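Print this page | E-mail this page

My friend and I remember the same summer differently. Whose version do I write down?

Magnus Paterson
August 14, 2023

Hello to everybody. I have been living in Scotland for many years, but English is my third language, so please be patient with me.

I am 55 and I have started to write down my memories of the years when I was young, for my two nieces, who have asked me many times. I am not a writer and there will be no book. It is only a long document which I will print and put in a folder.

My problem is the chapter about one August. My oldest friend and I worked together that month at a small campsite near Grurthorpe. We cleaned the showers, cut the grass and sold ice cream from a kiosk which was called Polar. I have told the stories of that month for most of my life. Last winter I sent my friend the chapter, seven pages, and he telephoned me the same evening. He was friendly, but he said that half of it was wrong.

According to him, it was he who drove the owner's van into the pond, and I was only sitting beside him. I remember the steering wheel in my hands. He says that the girl from Moffat who taught us to play cards was two different girls. He also says that it rained the whole month. In my memory it rained one time, on the night when the tent fell down, and this night is the best part of my chapter!

I do not want to quarrel with a friend for a van. But if I change everything to his version, I will be writing down his summer and it will not be mine. Has somebody here had the same situation? Should I write both versions, or ask a third person, or leave the van out?

Shona Niven

Dear Magnus, I had nearly the same thing with my sister, about our grandmother's kitchen, and I will tell you what I did. I also learned English as an adult, so you are in good company.

First, I did not correct my own text for some weeks. I wrote my sister's version on separate sheets, in her words, as she told it to me on the telephone. When I read both of them later, I saw that we did not disagree so much as I had thought. She was telling about the kitchen when she was seven and I was telling about the same kitchen when I was a teenager. There had been a new stove in between, and a new table, and my grandmother had become much more strict.

With your van this will not help, I understand. Only one person can drive a van. There I would write your memory as you have it, and after it one plain sentence: "My friend says that he was driving." Your nieces will enjoy this sentence more than the truth, I think. My sister's children always read aloud the places where we contradict each other.

For the rain it is easier. You can look for old newspapers in the library, or ask if the campsite kept a guest book. People always complain about the rain in a guest book. But please think before you do it if you really want to know. I looked for the date of one certain Christmas, and when I found it, it was clear that I had been in hospital and could not have been there. I still remember the cake from that Christmas. I left the cake in.

The two girls I would give back to your friend. If he remembers two names, then he is probably right, and one of the girls deserves to have her name returned to her.

One small practical thing. Put the date on each version and do not write over the old one. I keep mine in Koseo, which is a simple notes program, but a paper folder is also good.

koldewey_r

Look at photos. Thats how you settle it. When my father's old computer was given to me there were 3,256 pictures on it and in the first evening I found out that I was wrong about the colour of our car, the year of the flood and which uncle had the beard. If your friend has an old computer in the cellar ask him for it before he throws it to the recycling.

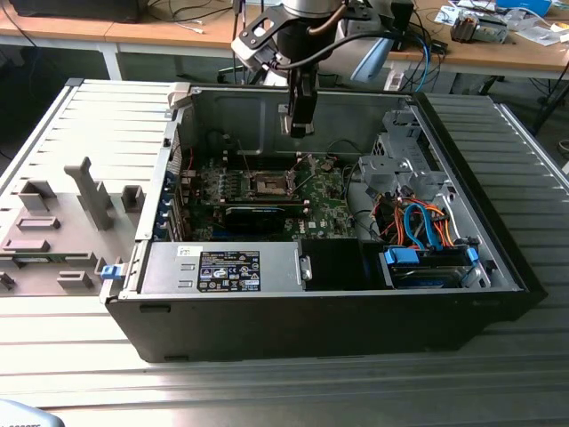 Desktop tower on its side, with the case open

Scanned prints are good also, turn them round because often there is something written on the back. I dont think you should write both versions, it makes the reading slow. Choose one.

Comments

Magnus Paterson: Thank you both. My friend has agreed to the sentence about the van, but he wants that it says "My friend knows that he was driving". We are discussing the verb.

Shona Niven: Give him the verb and keep the tent.

pellam7: Which pond was it? My parents camped near Grurthorpe for years and I remember only a ditch.

Magnus Paterson: It was a pond. I will ask him.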